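Report of a visit to the Halham Surplus Food Depot and Community Larder

Print this page
E-mail this page

Date of visit: 14 May 2018
Report prepared for: Gesterham Food Partnership
Author: Morenike Garba

Purpose of the visit

The Partnership was invited to Halham by the managers of the depot, which collects unsold food from shops, growers and wholesalers and passes it on to local groups. Members had asked at the January meeting whether a depot of the same kind could serve Gesterham and the villages to the north. The visit was arranged to see how the work is organised from day to day, what it costs to run, and which parts of it might suit a smaller town.

Four members attended. The party was received at the main entrance and given a short talk in the office before being taken through the building in the order in which food passes through it. The depot was working normally throughout. Members were free to speak to staff and did so.

Background

The depot occupies a former carpet warehouse on the edge of the town, near the ring road. It was first let to the scheme on a short lease and is now held on a longer one, which has allowed the managers to put in a cold room and to repair the roof. It supplies 64 member groups. These include lunch clubs, school breakfast clubs, two hostels and a number of church kitchens. Each group pays a yearly fee according to its size and may collect as often as it wishes within agreed limits.

A community larder was added at the front of the building at a later date. The larder is open to households, who join for a small weekly sum and choose their own goods from the shelves. At the time of the visit it had 173 member households. The managers said that the larder had changed the character of the place a good deal. Until it opened, very few residents of Halham knew what the building was for.

Receiving and weighing

Food arrives at the rear of the building by van. Most loads come in before nine in the morning, with a second and smaller group in the early afternoon. Each load is weighed on a floor scale and entered in a book, and the figures are copied to the office computer at the end of the day. Members asked why the entry was not made directly on the computer. The receiving bay is cold and dusty, and two earlier machines had failed there within a year.

The party saw a load of root vegetables from the Skorier farm being brought in. Skorier has supplied the depot from the start and sends produce that is sound but too large, too small or too oddly shaped for its usual buyers. The farm delivers in its own crates and takes the empty ones back on the next run. This arrangement was described as the simplest the depot has. Other suppliers send goods on pallets which must be broken down by hand, and the empty pallets are a constant problem. On the day of the visit they were stacked along the whole of one side of the yard.

Temperatures are checked on arrival for all chilled goods. Anything above the limit is refused, and the driver signs to say so. The managers stressed that this rule must be kept even where the supplier is a generous one. There had been some difficulty over this in the first year, but it is now well understood.

Sorting

The sorting hall is the largest room in the building. Long tables run down the middle, with the day's goods on one side and empty crates on the other. Dry goods are checked for date and damage. Fruit and vegetables are checked piece by piece, and whatever cannot be eaten is put aside for animal feed or compost. A local smallholding collects this twice a week.

Members were interested in the treatment of date marks. The depot draws a firm line between 'use by' dates, which are never passed, and 'best before' dates, which may be passed by a period set out on a chart on the wall. The chart gives a separate period for each type of food. New helpers are asked to learn it before they work alone, and a copy has been supplied to the Partnership. It is clear and well laid out, and members felt that it could be used in Gesterham with very few changes.

Bread is the most difficult of the common goods. It comes in large amounts late in the day and does not keep. Halham freezes some of it, but freezer space is short and the managers would rather give that space to meat and ready meals. Even with a late collection by two of the hostels, a good deal of bread still goes to the smallholding. The managers were open about this and did not think they had found the answer.

The cold room

The cold room was supplied and fitted by Pesonen, a firm which also services it twice a year. It is built of separate panels and could be taken down and moved if the lease were to end. This point was thought important, as the Partnership may at first have to work from a building it does not control for long. The room has its own alarm, which rings the telephone of the manager on duty. It has sounded in earnest only once, on a night when the door had been left ajar.

Running costs were discussed at some length. Electricity is the largest single item after rent, and it rises sharply in summer. The managers advised against buying second-hand units on grounds of price alone. They had done so at the beginning and had spent more on repairs than they saved.

Packing and packaging

Goods for member groups are made up in crates against a printed list. Goods for households are made up in smaller amounts, and it is at this stage that most of the plastic in the building is used. The depot has worked hard to reduce it. Paper sacks are now used for potatoes and onions, and member groups are charged a deposit on crates, which has greatly improved the rate of return. 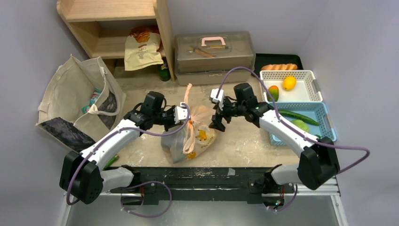 Loose goods divided into household portions remain the chief use for thin plastic bags, and the managers have tried several ways of closing them. Wire ties were given up after some were found among the compost, and clips proved too dear. A see-through bag with a plain knot at the top, like the one lying on the worn tabletop, needs no second material at all and lets the contents be checked without opening it. The drawback is that a tight knot is hard for some older members to undo, and the bag is usually torn and cannot be used again. Trials of paper bags with a small window were due to begin shortly after the visit. Members asked to be told the outcome.

Labels are written by hand. Each gives the contents, the date of packing and any of the listed allergens. The managers consider this the most important task in the packing room, and it is always given to a person with at least a month's experience. Labels are checked by a second person before goods leave the room.

The community larder

The larder is a bright, plain room with shelving on three sides and a counter near the door. Households choose a set number of items from each group of shelves. The system of coloured dots which marks the groups is easy to follow and was explained to the party by a member of the larder, who had herself joined in its first week. There is a kettle and a table with chairs. Several people were sitting there during the visit with no evident wish to hurry.

Advice on housing and debt is offered in a side room on two mornings a week. The managers said that take-up had been slow until the sessions were moved to the same hours as the larder – a small change that cost nothing. Recipe cards are kept by the till and are replaced according to what is in season. Celeriac was mentioned as an item that left the shelves only when a card was put beside it.

Points for the Partnership

Members agreed on the following points during the return journey.

A depot on the scale of Halham would be too large for Gesterham at present. A larder with a modest store behind it would be within reach, provided that a supply could be shared with Halham in the first two years. The Halham managers were willing to discuss this.

The date chart, the crate deposit and the rule on chilled goods should be adopted as they stand.

A survey of possible buildings should be made, with attention to vehicle access at the rear. The yard at Halham is barely wide enough for a van to turn, and members saw how much time was lost as a result.

Prices for a small panelled cold room should be sought from Pesonen and from at least one other firm.

The question of bread should be raised with local bakers before any agreement is made to collect from them.

The Partnership wishes to record its thanks to the managers, staff and members at Halham for their time and for the lunch provided, which was made wholly from goods received at the depot that week. A return visit to Gesterham has been offered. Copies of the date chart and the membership form may be had from the Partnership office on request.

Print this page
E-mail this page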